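Trillgate notebook, hand-held gripper collection
Sunday, February 18, 2024

Second day in the brick-wall room and I'm still grinning. 19 good demonstrations before lunch, which beats anything we managed at Titwood, and the two-handed ones are finally starting to look like something a policy could learn from!

Setup as yesterday. One gripper per hand, marker plate up on the body, both cameras started before anyone picks up an object. Silvia Vrabec wrote the new start routine (hold still, tips together, count of two, then go) and it makes trimming the episodes so much quicker. I used to scrub through by hand looking for the first useful movement. Now I look for the still bit and cut there.

Task list for the day is fridge door, chair move, plant to the other end of the table. The fridge is the one I'm most excited about. It's tall, white and plain, so there isn't much on it for tracking to hold on to apart from the red label near the top, but the brick beside it is lovely, all those odd dark bricks. My guess is the wall will carry us through the approach. The glossy floor tiles worry me more, with the ceiling lights on all the time. 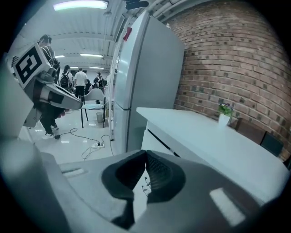

Things to sort before the next batch

1. Cables. The power strip is on the floor in the foreground and its leads loop right across where we want to walk. Tape them down or move the strip.

2. People walking through. I'd like to keep a share of these, backpacks and all, as the Baptista set was far too tidy and the model fell to bits when a stranger went past. Tag them "busy" in the log.

3. Chair. Do half the runs with the blue cushion on the seat and half without.

4. Finger pads. Anisa Kusuma wants to try the ribbed ones on both sides. Good idea, but finish this batch first so we don't mix them.

Target is still 2,000 episodes by May. Felt silly when we wrote it down, feels possible now. Left charging: both grippers, spare battery. Fisar drive has 30 per cent free, so copy off tonight and check the file sizes before wiping anything.

Ask Silvia whether episode 7 is worth keeping, I started moving on one instead of two.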